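机械手拇指回零总差一点,掌壳接缝要不要拆?

Imogen Fairclough 发表于 2020年7月

各位好!我在家里折腾一台带五指手的白色机器人,手掌控制板刷的是 Imesine 的固件,最近彻底迷上了调手这件事,每天下班第一件事就是给它上电看自检。五根手指依次张开那一下,看多少遍都觉得好看!

问题出在拇指。其他四指回零都很干脆,唯独拇指每次停的位置偏内,再发一次回零命令又会往外挪一点。日志里只有一行:thumb_abd home offset 2849,别的什么都没有。同一个关节,冷机时偏得少,连续抓握训练跑久了偏得多。

我做过的事情:重新标定了3遍,换过一根通信线,手腕的锁紧环也重新上了一遍。灯环全程是蓝的,没有变过色,所以控制板应该不觉得自己有故障。

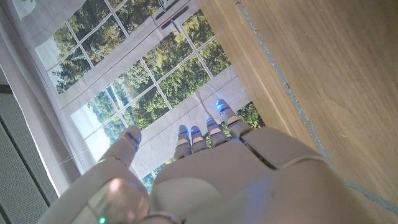 Dilek Bilgin:
先别拆壳!你这个现象我太熟了,我那只手去年五月一模一样,折腾完以后反而成了我最喜欢的一次维修,哈哈。

冷机偏少、热机偏多,再加上第二次回零会挪位置,我首先怀疑的是拇指外展那一级的腱绳预紧松了。绳子松了以后,电机编码器读数是对的,指头却没有跟到位,控制板当然不报错。灯环在我用过的固件里只反映供电和通信,机械上的间隙它看不出来,所以别拿它当依据。

检查方法很简单。断电,等灯全灭,一只手托住掌背,另一只手捏住拇指根部那一节(不要捏指尖,指尖那节力臂太长),轻轻往内外两个方向晃。正常的手感是有阻尼、没有空程。如果先空走一小段才碰到阻力,那就是它了。

调预紧的螺丝在手腕一侧,把手从锁紧环上退下来就能看到,不用动掌背那条接缝。每次只拧八分之一圈,拧完手动把拇指从头到尾走几遍,让绳子在导管里坐稳,再上电标定。千万别一口气拧到底,我第一次就是贪快,拇指倒是不晃了,电机电流高得吓人,跑了没多久就热保护。

调好以后跑200次空载开合,再看那个 offset 漂不漂。要是稳住了,把这个值记下来贴在工作台边上,以后保养对照着看特别方便。

Marcus Bellamy:
楼上说得对,补一条:标定的时候整条手臂要放到固定姿态,手掌朝下。我有段时间图省事,手臂停在哪儿就在哪儿标,拇指自重的方向每次都不同,结果自然每次都不同。后来在程序里加了一个标定专用姿态,省心多了。

另外锁紧环装回去的时候注意对准定位销,手腕那里歪一点点,五根手指的回零看着都没问题,抓东西却总是往一边滑。我用 Bridura 的薄垫片垫过一次,效果不错,不过那是因为我的销孔已经磨大了,你的手如果还新就不需要。

Abilio Prieto:
换个整手最快。

Imogen Fairclough:
@Abilio Prieto 舍不得,而且修它才有意思呀!

@Dilek Bilgin 照你说的断电晃了一下,拇指果然有空程,手指一捏就能感觉到,旁边四根都没有。预紧螺丝也找到了,目前拧了2次八分之一圈,空程已经小了很多。掌背接缝一点没碰,松了一大口气。

@Marcus Bellamy 标定姿态这个我完全没想到,之前确实是随手停的。刚在程序里加好,掌心朝下,肘部收回来。今晚开始跑空载开合,offset 的曲线我会存下来,跑完贴到这个帖子里。还想请教一下,空载测试的速度你们一般设多少?我现在用的是默认速度的一半。

Dilek Bilgin:
一半就很好,先别加速。期待你的曲线!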